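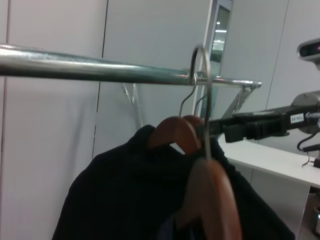
Data card / Clothes and hangers

Otora rail set, v2
Last edit July 24, 2021

Pictures of clothes on rails, for sorting and tidying work. 726 files. Mostly dark tops on wooden hangers, metal rail, plain hooks.

Labels: rail, hanger, hook, garment. One garment label per hanger, bare hangers get "hanger" only. Where two hooks overlap on the rail, label both, even if its just a bit of wire.

Known problems
- black cloth, folds hard to tell apart
- shiny rails, edges drift a bit
- some 40 files from May still unlabeled, see todo.txt

Folders: rillent/ is the old set, dont mix them. Splits are in splits.csv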